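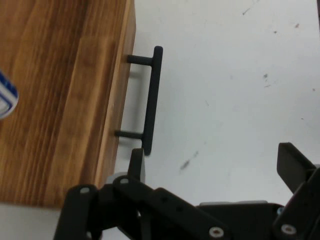

Gripper loses force when pulling a handle, then fault 7

dvavra
2025-11-28
Hello all. We have a Betow arm with the two-finger gripper from Kastevar, and the task is to open a small wooden drawer by a black bar handle. The fingers close well, the arm starts to pull, and then the gripper opens by itself and shows fault 7. Yesterday the arm kept moving after the fault and hit the table. I stopped it by hand. Has someone seen this?
Dagmar Vávra

porico_fan
Your force limit is too low. Put it to 100 percent and forget it.

hrnciar2
I do not agree with this advice. On our unit fault 7 was a voltage drop on the gripper cable. With more force the current is higher, so the drop comes sooner. Measure the supply at the connector while it pulls.

porico_fan
We ran 2000 cycles at full force without any fault.

hrnciar2
With a good cable, yes. But for me the fault is the smaller problem. The arm must stop when the gripper reports an error, and here it did not. I would not run it again before this is fixed.

dvavra
Thank you both. I measured, and the voltage falls each time the pull begins. One crimp in the connector was loose - I will make a new one tomorrow. The stop signal was never connected to the arm controller, this was my mistake. Until both are done, the arm stays off.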